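Westen Residence Lounge – Furnished Common Room Safety Checklist
Omport site, second floor
Inspection date: 1/2/24
Rating: S = satisfactory, A = action required

Complete all items before the room is released for use. Enter comments for every item rated A.

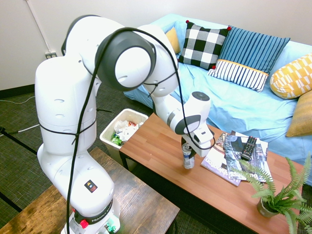
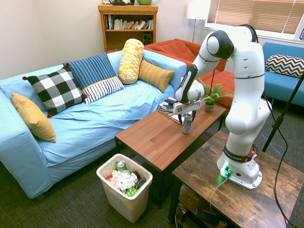
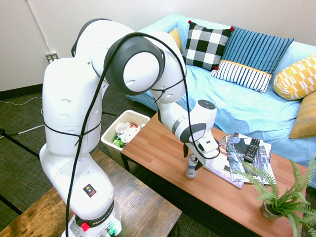
Coffee table, with beverage can.

1. Exits and walkways
Main door opens fully – S
Walkway to rear exit at least 70 inches wide – A
Comment: Bookcase reduces the width near the window. Move it to the north wall.

2. Fire safety
Extinguisher charged and tagged – S
Smoke alarm sounds on test – S
Exit sign lit – A
Comment: One lamp out. Work order 650 submitted.

3. Furniture
Bookcase anchored to wall – A
Comment: Upper bracket missing. Reinspect after the move under item 1.
Sofa fabric labels in place – S
Chairs free of loose joints – S
Comment: Nine chairs checked. Glides on two are worn and should be replaced by November.

4. Windows and heating
Window locks operate – S
Blind cords secured out of reach – S
Radiator cover firmly attached – A
Comment: Left clip broken – part on order from Lemine.

5. Floor
Rug edges flat and taped – S
Threshold strip secure – S

Items rated A remain open until signed off by the Westen facilities office.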